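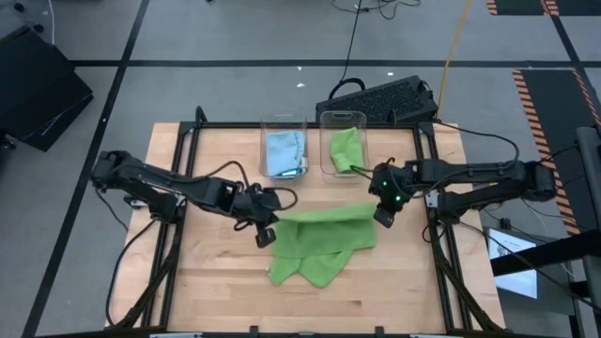

A green cloth on a light wooden tabletop.

The drawer in my grandmother's kitchen that held the dish towels never closed all the way, and as a child I took this as proof that a house could never have too many of them. She had linen ones for glasses, thick cotton ones for hands, and a pile of old soft things, gone nearly transparent, that she would let you use for just about anything so long as you hung it up afterward.

I thought of that drawer all the way to Groddale, where Lawal Olatunji weaves kitchen cloths in the back half of a former feed store (you can still smell the oats on a damp morning, he swears, though I got only coffee). He started with one secondhand loom and 20 pounds of cotton yarn that a cousin wanted out of her garage. These days he sells some 200 towels a year, most of them at the June market and the rest to people who write him letters.

"They write to tell me the towel is finally good," he said, pouring me a second cup before I had finished the first. "Five years, it takes. Then they order another one, and they have to wait all over again!"

He has strong feelings about washing. Warm water, plain soap, no fabric softener under any circumstances, and a line outdoors if you have one. Softener leaves a coating on the cotton, and a coated towel just pushes the water around the plate. My grandmother, who boiled hers in a dented pot on the back burner, would have gotten along with him very well, though she would have argued about the soap.

We talked for a long while about color, too. Lawal was taught that a proper dish towel is white with a stripe, and for years he made nothing else. Then a customer on Plaltska Street asked for something to match her pantry door, and he has been dyeing yarn in the yard ever since, to the great interest of the neighbor's goat.

I came home with two towels, a blue one and a striped one. The blue one is still stiff as a placemat. I've hung it by the stove, and I dry the big pot with it every night.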